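The Case for a Right to Keep Things Working

Published May 22, 2025

The Clokix Institute has argued for many years that the law on consumer goods pays too much attention to the day of purchase. A buyer is protected against a false label, a hidden charge and a product that fails in its first weeks. After that the protection thins out, and the owner of a failed appliance is left to the goodwill of the maker. We believe this balance is wrong, and that the review which opened in March should correct it.

Our own evidence comes from the Jallov district, where the Institute has supported a public repair room for the past two winters. The room is open to any resident. It has 40 registered users over the age of seventy, and its waiting list now stands at 200. Most of what is brought in is ordinary: kettles, lamps, sewing machines, radios, the occasional piece of office equipment from a small firm. Very little of it is beyond saving. What stops the work is the price of a part, or a casing that was glued shut at the factory, or a manual that the maker will release only to its own agents.

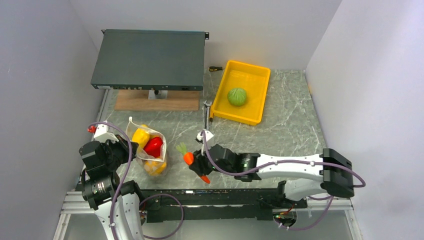
Repair is often spoken of as a specialist trade, and policy has been written on that footing. The draft rules would allow makers to supply parts and manuals to approved workshops alone, on the ground that members of the public may harm themselves or the product. We accept that some work should be kept for trained hands, and mains voltage is the plain case. A great deal of other work needs no such limit. The screwdriver with the black and yellow handle, lying on the grey tabletop within reach of a metal equipment chassis, is a tool of the kind found in most kitchen drawers. A rule that treats its owner as a danger to the public has lost its sense of proportion. It also hands the approved workshops a market in which they need not compete.

The makers' strongest argument concerns cost. Jutance, which sells household goods in eleven countries, told the review that holding spare parts for ten years would raise its prices, and that poorer households would feel the rise first. The point deserves a serious answer. Poorer households already pay for short-lived goods by buying them again, frequently on credit. A modest increase at the till, spread over a longer life, would leave many of them better off. The saving is small in any one year — and for that reason it is easily left out of the sums.

There is a second objection, heard less often, that people do not want to repair things and will not do so whatever the law allows. The experience of Neagu suggests otherwise. The town opened a lending library for tools with 30 items on its shelves and has since received requests for 2000 loans.

We therefore ask the review to make three changes to the draft. Parts and manuals should be sold to any buyer at a fair and published price. Casings should open with common tools. The period of supply should run from the last sale of a product, so that those who buy late in its life are treated no worse than those who bought early. Responses to the draft may be sent to the review until the end of the consultation period, and the Institute will publish its own in full.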